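Local Government and the Press
Handout 4: Reading a licensing story

Instructor: Priya Yazzie
Reading due before Friday's session

Most local news about licensing reaches the reader in the same shape. There is a headline with a conflict in it, a quote from each side, and a final paragraph saying the council will decide later. The decision itself often gets two lines on an inside page. This handout covers what to look for between the first story and the last one.

The case we will use is the Lindqvist, a late bar on the edge of downtown Flellport. The first headline said that neighbors wanted the bar to stay open until 2 a.m. Readers took it as a joke or a misprint. The application file tells a more ordinary story.

1. What the file says

The police asked the city to move closing time from 2 a.m. to midnight after a run of street fights. The petition against the change had 155 signatures, and most came from the blocks closest to the door. The signers said that with an earlier closing the crowd would leave at the same time as the crowds from two other bars, and all of them would end up at the same bus stop.

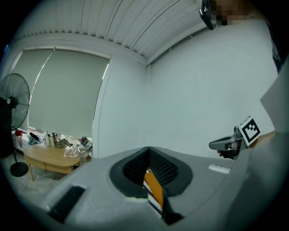
Note that the petition did not praise the bar. Several signers had filed noise complaints against it in earlier years. A person can dislike a business and still think a given remedy will make things worse. Headlines have trouble with that position because it takes a full sentence to state.

2. Who is speaking

Make a list of every person quoted and write down what each one stands to gain or lose. In the first article, the owner of the building was described only as "a local resident." He does live nearby — but he also collects the rent. The company that runs the bar, Lonen, was not asked for comment until the third article.
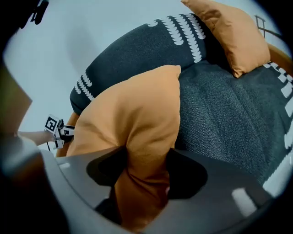 Orange cushion held between two black gripper fingers.

3. Numbers in the coverage

One article said police had been called to the area 40 times. It did not give the period or say how large the area was. The hearing record shows that the count covered the whole of Stesine Street, including the bus stop and a parking lot. Calls that named the bar were not listed separately.

The fine of $3,610 mentioned in the same article was for a missed fire inspection. It had no connection to the fights, though the two appear in one paragraph. 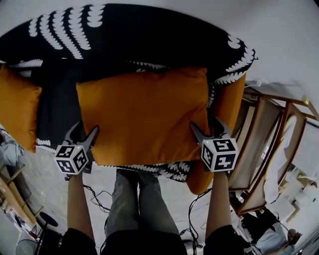 Before you use a number from a news story, find out the period, the place, and who did the counting. If you can't find all three, say so in your paper.

4. The outcome

The city kept the 2 a.m. closing and added a condition that staff be posted outside for the last hour. The condition comes up for review in June.

For Friday

Bring one local story about a permit or license, along with the public record behind it. Write one page on what the story left out and whether it matters. Printed copies only, please. Quotes from the record need a page number.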